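Brasteo bench arm kit – safety checklist, trial unit
Site: Brendum, upstairs workroom
Supplier: Skellerum
Checked by: Rosângela Cordeiro, with Ross Strachan on the stop button
Result: 11 pass, 2 pass with follow-up
Status: trial continues

We went through this with the kit running its box routine, the one where the arm works the lid and then goes in for the tray. The comments are longer than the form really wants, but I enjoyed this one a lot and Kátia Vasconcelos asked for details before she decides about the purchase.

BEFORE POWER

1. Base bolted down, no rocking
Pass. Pushed it by hand from four directions with the power off. Solid as a fence post. The bolts have paint marks across them now, so a loose one will show.

2. Table stable and clear of tools
Pass. Scissors and tape stay off the arm's table while it's powered. Please keep it that way, even for a quick trim.

3. Arm cable secured along its full length
Pass with follow-up. The clips near the gripper are good. The loop higher up has more slack than I'd like when the wrist turns all the way round. It didn't snag in any run, but Luana Tavares is going to try it one clip shorter and we'll look again.

4. Floor cables out of the walking path
Pass with follow-up. Nothing crosses the route from the door to the operator's spot. The bunch by the base needs a cover strip, which Skellerum didn't include. They should! It's a cheap part and everyone will want one.

5. Gripper fingers undamaged, screws tight
Pass. No chips, no bent tips. The spare pair is in the drawer with the hex key.

POWERED, NOT MOVING

6. Emergency stop within reach of the operator
Pass. Ross could hit it seated and standing. It's a proper big mushroom button with a good firm click, and you have to twist it to let it go.

7. Arm holds position when stopped
Pass. Stopped it halfway over the table with a part in the fingers. It stayed where it was and kept hold of the part. I had been a bit worried about this one, as the last kit we tried let its wrist sag a little each time.

8. Status light readable from the doorway
Pass. Colours are easy to tell apart. Cristóvão Macedo, who is red-green colour-blind, checked this one for us and was happy because the stopped light blinks and the others don't.

MOVING

9. Slow mode is the default at start-up
Pass. Restarted it several times, including once by pulling the plug. Slow mode every time. Going faster takes a held key on the pendant, so it can't be done by leaning on something.

10. Contact stop works
Pass. Tested with a foam block on a stick, never a hand. The arm stopped and backed off a touch. Lovely to watch, and much gentler than I expected from something this size.

11. Finger force suits the parts
Pass. Set to the low range, good for parts up to 400 grams according to the Subramaniam sheet taped inside the manual. Our trays and lids are far below that. Plain cardboard came out without dents. On the middle setting we got a small crease at the box edge, so leave it on low.

12. Box routine stays inside the taped zone
Pass. Ran it with the box square, then turned a bit, then pushed toward the back of the table. The arm adjusted for all three and never reached past the tape. When Luana set a box upside down it waited and asked for help on the pendant, and I could have cheered. Lids are the part I'd have bet against, and it takes them slowly with the fingers straight down.

13. Camera stand fixed and not in the arm's path
Pass. Clamp tightened and the height marked on the pole. If anyone bumps it, run the short calibration before starting again, even if the picture looks fine to you.

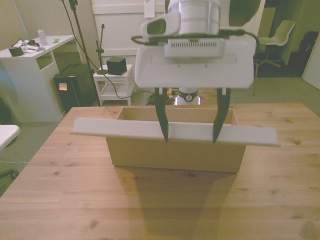
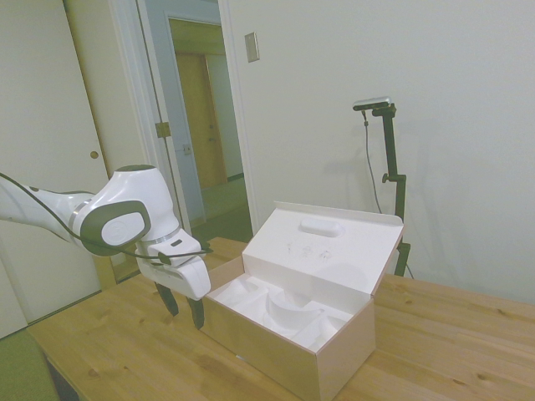
The arm at the pine table with an open cardboard box.

GENERAL COMMENTS

The manual is the weakest piece of the kit. The stop and restart steps are on separate pages and the drawing of the pendant is from an older version. Ross has typed up a one-page card with both procedures and it's clipped to the pendant hook. Use the card.

Noise is very low. You can talk at normal volume right beside it, which also means you may not notice it has started – so the operator says "moving" out loud before every run. It felt silly for the first few and then we all just did it.

For Kátia: yes, I'd keep it. For a small workroom packing and unpacking short runs, I haven't tried anything as easy to stop, and that matters more to me than speed. I'd ask Skellerum for the floor strip, a longer pendant lead and a current manual before signing.

FOLLOW-UP

Item 3: shorten upper cable loop, re-check at full wrist turn. Luana.
Item 4: fit cover strip over the floor cables at the base. Ross, once it arrives.
Re-check of both items is due in January, along with the finger screws.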